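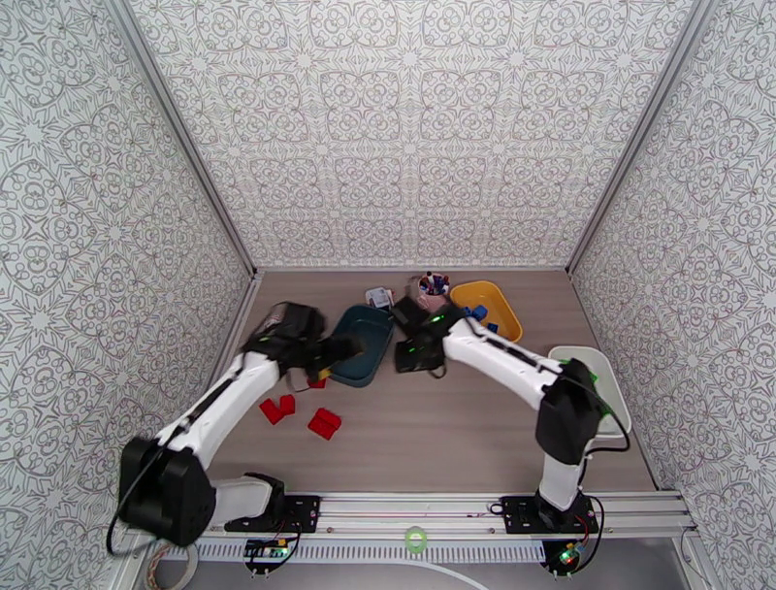 The Cirkent Two-Arm Sorting Bench with toy bricks and color bins on the table.

Cirkent Two-Arm Sorting Bench
Research equipment – Wesdale Laboratory for Manipulation
Page last revised 23 October 2020

Overview

The Cirkent bench is a tabletop station for research on learned sorting and handover with two robot arms. It was developed at Wesdale as the test bed for the segment-weighting method described below, and it is now supplied to outside groups in the same form in which the published results were obtained. The station, the recording software and the reference data are provided as one package, so that a receiving group can repeat the Wesdale experiments before changing anything.

Both arms are carried on a grooved aluminum rail along the front edge of the table. Printed panels enclose the work area on the other three sides. The pattern may be replaced with one of the group's own choosing, but the reference data were recorded with the supplied print, and policies trained on those data should first be tested with it in place.

The sorting task

Toy bricks are sorted by color into bins of different colors. The color of a bin does not have to match the color of the bricks assigned to it, and in most of the reference data it does not. Assignments are set at the start of each episode and are given to the policy as a short instruction.

Loose bricks may lie in any orientation, including on their sides and against the wall of a bin. A brick that is out of comfortable reach for one arm may be passed to the other or set down near the middle of the table. The operator decides which of these to do, and both are counted as correct. Small household objects may be left on the table during recording. The policy is expected to leave them alone.

Segment weighting

Demonstrations recorded by remote operation contain long stretches of easy motion and short stretches in which the outcome is decided. When every time step is given equal importance in training, the easy motion dominates. Policies trained in this way travel well and grasp poorly.

The Wesdale method divides each episode into segments, using changes in gripper opening and in the speed of the wrist. Segments that contain a contact event are then weighted according to how much the operators differed from one another at that point. Where operators agreed closely, the weight is kept low. Where they differed but still succeeded, the weight is raised, and the policy is trained to predict a set of possible motions instead of their average.

No hand labeling is needed. Segmentation runs on the recorded joint data and takes place after the session, on the same workstation that controls the bench. The wrist views are used in training but play no part in the segmentation itself.

Results

The reference collection holds 2,613 episodes recorded by operators at Wesdale and at the partner site in Pacheco. Each policy was evaluated in 100 trials with brick positions drawn at random. Training with segment weights reduced dropped bricks and failed first grasps in comparison with uniform training on the same episodes. The largest gain was found for bricks resting against the side of a bin, where the gripper has little room to close.

A second experiment examined the amount of data required. Policies trained with segment weights on 1,000 episodes performed as well as uniformly trained policies given the full collection. Below that size the benefit became irregular. With very small sets, the difference between operators could not be estimated well, and the weights followed the habits of whoever had recorded the most.

The method did not improve handovers. Episodes in which a brick passed directly from one gripper to the other were too varied in timing for the present segmentation rule, which treats each arm separately. A joint rule for both arms is under study at Wesdale and is not part of the current release.

Wrist views

Each arm records from a small camera mounted near the gripper, alongside a fixed view of the whole table. The wrist views matter most in the last part of an approach, when the forearm may hide the brick from the fixed camera. Motion blur is left in the training images. An early version of the software removed blurred images automatically, and grasp performance became worse, apparently through the loss of fast approaches that the operators had carried out correctly.
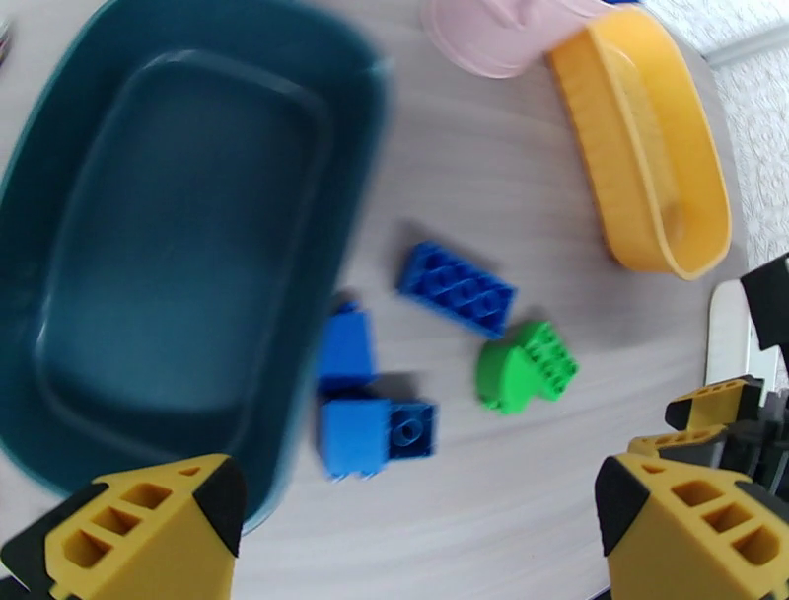

A user at Womasia has reported that the weights were of little help there until the two wrist views were brought into step with the joint data, and that after this correction the poor first grasps on tilted bricks became much less common. The same user asked that the timing check be run before every session, and that it should stop the recording if it fails instead of printing a warning that operators learn to ignore.

This request was adopted in the August software update. The check now runs when the arms are powered on and again after any pause in recording. Groups with older software are advised to update before collecting new data. Existing episodes can be corrected with the alignment tool included in the package, provided that the original time stamps were kept.

Supplied with the bench

Two arms with grippers and mounting plates
Front rail and cable duct
Side and back panels with printed covering
Wrist cameras and fixed camera
Control and recording software
Segment-weighting code with the settings used at Wesdale
Reference episodes and trained policies

The workstation, table and objects for sorting are not included. A list of suitable bins and bricks is sent with the order confirmation.

Setup and acceptance test

Installation normally requires two people. After the arms have been fixed to the rail and the cameras aligned, the receiving group runs the trained reference policy for 40 trials with the supplied layout sheets. Logs from these trials are returned to Wesdale, where they are compared with the records of the original station. Differences are most often traced to room lighting or to a wrist camera that has shifted in its mount.

The bench is intended for use by trained staff. Hands should be kept out of the work area whenever the arms are powered, including while bricks are being placed for the next episode.

Availability

The bench is offered to universities and nonprofit research institutes under a loan or purchase agreement. Requests should state the intended research use, the space available and whether new demonstrations will be shared with the reference collection. Sharing is encouraged but is not a condition of supply. Replacement gripper fingers and panel coverings may be ordered separately through the Wesdale equipment office.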